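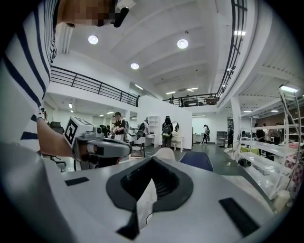

Mezzanines, Railings and the Light Underneath
Interior Planning, handout 2

Okay, so last time we got as far as ceilings and I ran out of time on mezzanines, which are my favorite part of the whole course (I know, I know). These notes cover what I would have said, plus a few things people asked me on the stairs afterward.

Start with the ceiling. In a big open room with a second level, the ceiling has two jobs. It lights the people right under it on the upper floor, and it also has to reach the people a whole story farther down. Same fixture, very different distance! White ceilings and white beams help a lot, because they bounce light around, but beams also chop it up. If your panels sit between the beams, stand at the side of the room and look across. Some of them will disappear behind a beam, and you'll feel less glare there than you do looking along the length of the room.

Round recessed lights and flat rectangular panels often end up in the same ceiling. I used to be snobby about this. Now I mostly ask what each one is for. Panels do the general lighting. Recessed rounds are good for picking out a spot, like the top of a stair or a meeting corner. If you can't say what a fixture is lighting, write "unknown" on your plan and move on. Please don't make something up to fill the box.

Then there's the space under the slab, and here's where I get grumpy. People draw a lovely mezzanine, put desks and office chairs below it, and light the whole area as if it were a hallway. The lower ceiling cuts off the light from the main one, so the desks need their own. A linear fixture under the overhang does a decent job if it runs along the work surface. A few small round lights can work too, but check the desk itself and skip the floor reading. For the Pralto exercise we're using a target of 293 lux on the desktop. It's a number I picked for the class, so don't go quoting it to a client.

Railings. Black metal with vertical balusters is everywhere right now, and I like it fine. From across the room you look straight through it. From a sharp angle the balusters close up and the thing reads almost like a solid wall — draw it from both positions before you decide how open it feels. Where a railing meets a partition, sketch the joint at a bigger scale. Half the plans I got in May left that corner blank.

For next time:

Pick one two-level room you can get into. The Irnora building is fine, and so is the old Jaunzems showroom if they'll let you in before 5 p.m.

Draw the ceiling plan for both levels on one sheet, with the slab edge as a heavy line.

Mark where you'd put a desk under the overhang and where you'd refuse to.

Bring tracing paper. I have 24 sheets left and they go fast.

Interior Planning course notes | Questions: see the course office | Back to top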